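25/03/2026

Slept badly again, so I walked the long way round through Bestum before breakfast and came home with wet socks and a much better mood. Eight snowdrops by the church wall!
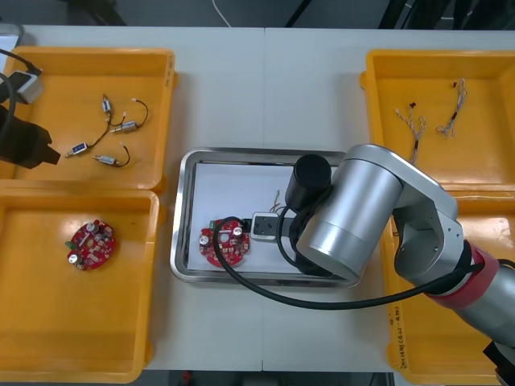 Anyway, the choir. I've said yes to the June concert at Skosley, which means learning up to 30 pages of alto by heart (me, who can't remember a shopping list). I sang the slow one in the bath — twice — and it's still going flat on the last line.
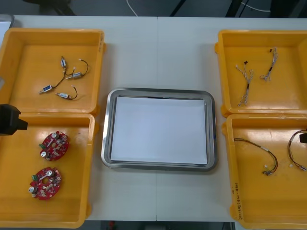

Buppha Thongsuk reckons I'm breathing too late and should mark it in pencil. Will try tomorrow.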